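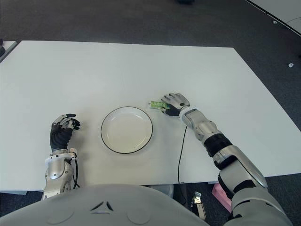

I've been reading Emmanuel Temba's supper club newsletter for ages, so when he agreed to talk to me about cooking for strangers I said yes before he'd finished the sentence. He started Ukura in his own kitchen with 2 guests, both cousins, and now feeds 33 people a night when the weather's decent. We got onto plates almost right away (my fault, I love this stuff). A plain white one with a thin black rim, he told me, is the hardest thing to serve on. "Every drip shows. You put a stew down on white and your sleeve has already ruined it." He still won't use anything else.

He learned to cook from his aunt, who never wrote anything down. "I'd ask how much salt and she'd say, until it stops being boring," he said, laughing. I asked if he measures now and he looked a bit guilty. He does, for bread.

The menu changes every month. April is going to be all beans and greens, and I got a long, happy speech on soaking times that I won't repeat – mostly I couldn't keep up with my notes! 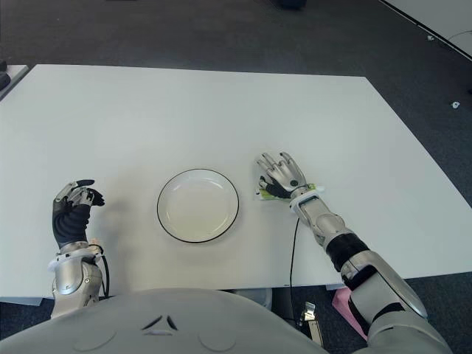

Money was the part he didn't want to skip. His first big dinner cost him 600 dollars in groceries and brought in less than that, and he cried in the car. "Then I drove home and did the dishes, what else was I going to do?" It was Ionuț Lungu, who bakes for him, who talked him into selling seats ahead of time. That fixed a lot. The waiting list has 986 names on it, and he answers the emails himself, usually after midnight.

Does he want a real restaurant? He made a face. "People ask me that like it's a promotion. I like that everybody gets the same food and has to talk to each other." Then his timer went off – bread, of course – and he was gone for ten minutes. He came back with the end piece for me, still too hot to hold.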